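A small basket for small things

In December I moved to a smaller flat in Sondby, and since then I try to give every thing its own place. My friend Inna Palamarchuk told me to begin with baskets, so I bought 2 of the white plastic kind.

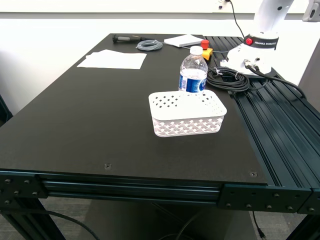 The basket, still empty, and the water bottle behind it.

I like the woven pattern on the sides and the little diamond holes near the top. It is light to carry and easy to wash. The bottle was my biggest question, as I always leave it standing next to the basket and never in it.

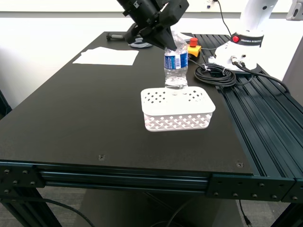
What goes inside

Bottle first, then keys, then letters from the bank. The second basket is for socks.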